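Brundport Shared Workshop
News from the benches
For release 2/18/24

Our cup robot is ready to meet people, and the build files are free

Hi, I'm Aurora Figueiredo, and I'm writing this release myself because the workshop doesn't have a press office (we have a corkboard and a mailing list). I have good news from the back bench, where four of us have been building a two-armed robot since November. We call it Veneck. It handles cups, and starting today anybody who wants to build one can download everything we've made so far.

I should say what it's for. My aunt has trouble with her hands, and the thing she complained about most was the drying rack. Lifting a wet cup off a peg, turning it over, setting it down without knocking the next one - she hated all of it. I figured a small machine could learn that one job, and I talked three other members into giving up their evenings. Lellitz, the hardware store on the corner, let us have a box of odd bolts and a roll of wire for nothing, and we're very grateful!

Veneck's whole world is one table. We picked plastic cups for practice after a bad first week with my good mugs, and we hunted for ones in different colors so the software would have to cope with more than white. The tray came from my own kitchen and I'm not getting it back any time soon.

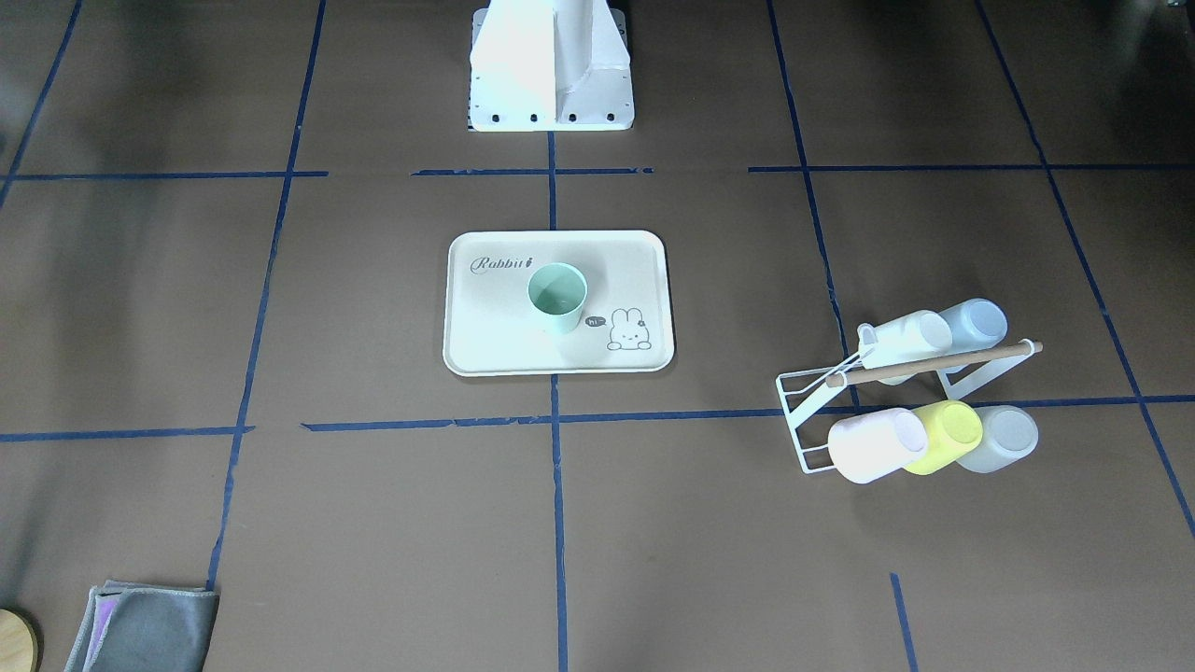
The practice table at Brundport, with the robot's base at the top, one cup on the bunny tray and five more on the rack.

The blue tape was the cheapest fix of the whole project. We kept bumping the rack and then arguing over where it used to sit, so one night I laid tape lines right across the table and we started calling out positions by cell. If you build your own, do this first. We did it in week seven and I still grumble about the six before it.

The software side is called Correia, and it's the part I'm proudest of (also the part that has kept me up latest). You guide the arms through a job by hand, it records what you did, and after enough rounds it tries the job by itself. We set ourselves a goal of 4000 recorded rounds before going public. We stopped at 3954 when a wrist motor quit, and I decided that was plenty close. The new motor is in now and the recordings are all in the download, fumbles included.

What can it do today? It can take a cup from the rack and stand it on the tray, and it does that well enough that I've stopped hovering. Putting cups back on the rack is shakier. It gets confused when two cups overlap, and it's slow, so please don't picture it clearing up after a dinner party.

The download has the arm drawings, the parts list, the wiring notes and Correia itself. You can use it at home, at school or in your own shared shop, and you can change whatever you like. All we ask is that you send your changes back so we can try them too.

We're also looking for people to come and guide the arms for an hour or so. You don't need to know any programming - my aunt has done it, and her rounds are some of the smoothest we've got. Bring a plastic cup if you have a strange-shaped one.

For the files, a visit or a chat about the build, ask for Aurora at the Brundport Shared Workshop front desk, or leave a note on the corkboard under Veneck.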